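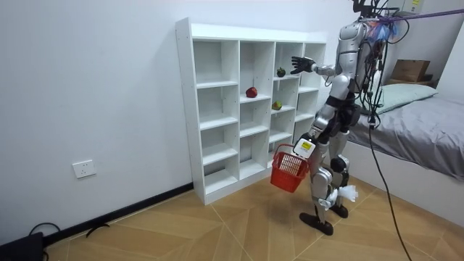

¿Cuánto aguanta la fruta fuera de la nevera?

Depende de cuál sea y de lo madura que venga de la tienda. Una manzana firme puede pasar una semana larga a temperatura ambiente sin enterarse, mientras que un mango en su punto te pide que lo comas mañana como mucho. Yo las miro cada tarde y las toco un poco por abajo, que es por donde empiezan a ponerse blandas.

Llevo meses dándole vueltas a lo de guardar la fruta en casillas abiertas en vez de amontonarla en un frutero, y cada vez me gusta más. ¡Se ve todo de un vistazo! En el frutero de mi casa siempre acababa algo olvidado en el fondo, y ya os podéis imaginar cómo salía.

El mueble es de los de cuatro columnas, blanco, de paneles finos, con su zócalo abajo. Contra la pared blanca casi desaparece y lo que salta a la vista es el color: el rojo de la manzana, el verde oscuro un poco más arriba y ese amarillo verdoso con la mejilla rosada, que es mi preferido de los tres. La cesta roja de plástico, con su rejilla, me chifla. Es de las de la compra de toda la vida y va bien para esto, porque pasa el aire y se lava en un minuto.

Si queréis probarlo en casa, dejad sitio entre pieza y pieza (yo pongo una por casilla y me quedo tan ancha) y no lo pongáis donde dé el sol de mediodía. Lo del suelo clarito con dibujo de madera ya es gusto mío, que con tanto blanco me da un poco de calidez. Para el mes que viene quiero probar con membrillos, a ver si huelen tanto como dicen.

Archivado en: Casa y despensa, Fruta, Estanterías
2.226 visitas · 239 me gusta · 9 comentarios

Comentarios

Ashwin Murthy
Yo tengo una parecida en el pasillo y los plátanos los cuelgo aparte, que si no maduran todo lo demás.

Oltwood
¿Le pones algo debajo a cada pieza? A mí las peras me dejan cerco.

Eta
Membrillos sí, por favor. Mi abuela los metía entre las sábanas.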